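# Report on the Open Day Visit to the Yeo Robotics Hall, Holladport

Course project, household automation module
Group: Babita Dwivedi, Zhiqiang Lu, Walid Obeidat
Submitted 8th July

## 1. Why we went

Our module asks each group to watch an automated system working in person and write up what it does and how it is operated. Most groups chose a factory. We chose the open day at the Yeo hall in Holladport, where a small team shows robots doing household jobs with ordinary furniture. Walid had seen the notice on the department board, and the entry was free for students who signed up ahead.

We had three questions going in:

- How does the robot deal with furniture that was not built for it?
- Who decides what it does next, the robot or a person?
- What goes wrong, and what does the team do when it does?

The third question ended up taking most of our notes.

## 2. Getting there and how the day was set up

We took the early train from Fimville and walked from the station. The hall is the ground floor of an old office building. Visitors got a sticker with a number on it (Zhiqiang had 1123, which seems to be a running number for all their open days) and a one-page sheet with the program.

The program had two parts. In the first part the staff gave a talk of 19 minutes with slides. In the second part visitors moved between stations where robots were working. We were allowed to take notes and pictures. We were asked to stay behind the tape on the floor while an arm was moving, and one staff member at each station held a stop button.

Hélène Tremblay gave the talk. The points we wrote down from it were:

1. The team cares more about common furniture than special furniture. They buy most of it used.
2. The arms are slow on purpose. Speed is set low for visitors and only slightly higher on normal work days.
3. Every task is first done many times with a person driving the arm. The recordings are used later to train it to do the task alone.
4. A task counts as done only if the furniture is left in the state the task sheet says. If a drawer should end up closed and it is left open a finger's width, that is a failure.

Point 4 was useful to us later. Before the visit we had assumed that picking things up would be the hard part and that drawers and doors would be easy.

## 3. The stations

### 3.1 Folding station

We spent the least time here. An arm folded hand towels on a table. It did well with thin towels and badly with one thick one, which it kept picking up by two layers at once. The staff member reset it by hand each time. Babita asked whether the robot knew it had two layers. The answer was no. It goes by the view from the camera, and two layers can look the same as one from above.

### 3.2 Sorting station

At this one a person was driving. She wore a headset and held a controller in each hand, and the arms copied her movements with a small delay. She sorted cups and plates into two crates. She told us that the delay is easy to get used to and that the hard part is having no feeling in the fingers. She has to judge from the picture alone whether she is touching something.

Walid got to try the controllers. He moved one cup into a crate on his third try. His first try pushed the cup over, and in the second he closed the gripper too early, above the rim. He said his shoulders were tired after only a few minutes.

### 3.3 Drawer station

This was the station we had come for, and we stayed until the end of the session. The task sheet on the wall split the job into steps. Our copy of it reads:

- Approach the cabinet from the front
- Open the drawer all the way
- Move one object from the top into the drawer
- Close the drawer
- Check that it is closed

The staff said the order of the steps is fixed but the object and its starting place are changed between runs. If the things on top were always in the same spot, the robot would learn the spot and not the object.

We asked about the handle. Many kitchen drawers have a bar handle that a gripper can hook onto. The team also works with drawers that are moved by the edge of the front panel, and these need a different approach. The gripper has to come in close to the panel without hitting it from the front, which would push the drawer shut. Zhiqiang compared it to opening a filing cabinet with mittens on, and the operator agreed with that.

The next thing we learned was about depth. With the drawer pulled out, the front panel is a long way ahead of the cabinet body. The arm has to work over the open drawer to get to the top, and on the way back it has to clear the panel. On one run we watched, the elbow of the arm bumped the panel and closed the drawer part of the way. The operator backed the arm off, opened the drawer again, and marked the run as failed on her tablet. Nothing was damaged.

Glossy surfaces came up as well. A shiny top reflects the ceiling lights, and the bright area changes when the robot moves. The staff told us that an earlier version sometimes treated a bright patch as an object. They now make recordings under different lights and do not cover or dull the furniture.

The objects are chosen to be different from each other. A sponge can be squeezed, so a gripper that closes a little too far does no harm. A ceramic bowl is hard and round and has to be held by the rim or from the sides with the right width. The operator said new drivers start with the sponge.
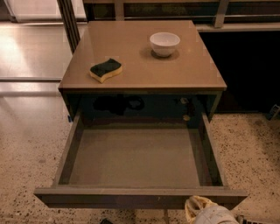
Shufen Cheng remarked that opening is the step visitors like to watch, but closing is where her runs are lost, and that if we wanted one number to take home it should be how often the drawer ends up fully shut. We had not been counting that, so we do not have the number. It would be the first thing to record on a second visit.

## 4. What we found for each question

**Furniture not built for the robot.** The cabinet was treated as it would be in a home. The robot had no map of it and no sensor inside it. The work of fitting robot and cabinet together is done through the recordings, and through the operator's choice of where to place the gripper. We think this makes the setup cheap to change, since a new cabinet can be put in without wiring. It also means new recordings for each kind of drawer, and we were told this takes most of the team's time.

**Who decides.** It depends on the station. At the folding station the robot ran alone. At the sorting station and for most of the drawer session a person was in control the whole time. Visitors near us did not always notice the difference. A sign at each station saying "driven by a person" or "running alone" would help.

**What goes wrong.** We saw these kinds of problems:

| Station | Problem | What the staff did |
|---|---|---|
| Folding | Two layers picked up | Reset the towel by hand |
| Sorting | Cup pushed over (Walid) | Stood it up again |
| Drawer | Arm bumped the front panel | Backed off, opened again, marked failed |
| Drawer | Drawer not fully closed | Marked failed |

The staff did not hide any of these. The failed runs are kept with the rest and labeled.

## 5. Problems with our own work

We did not agree before the visit on who would write down what. Babita and Walid both took notes on the talk, and for the first part of the drawer session only Zhiqiang was writing. Some of his notes are hard to read. We also forgot to ask how heavy an object the gripper can lift. Babita sent that question by email and we have not had a reply yet.

Our times are from a phone and were only taken for the talk. We cannot say how long a drawer run takes, and we have left that out of this report.

## 6. Next steps

The group plans to go back in September, when the team holds its next open day at the Prundwood site. We will bring a form with one line per run and these columns: driver or alone, object, drawer opened fully, object placed, drawer closed fully. Walid is drawing up the form. Babita will ask whether we can stay at one station for the full session.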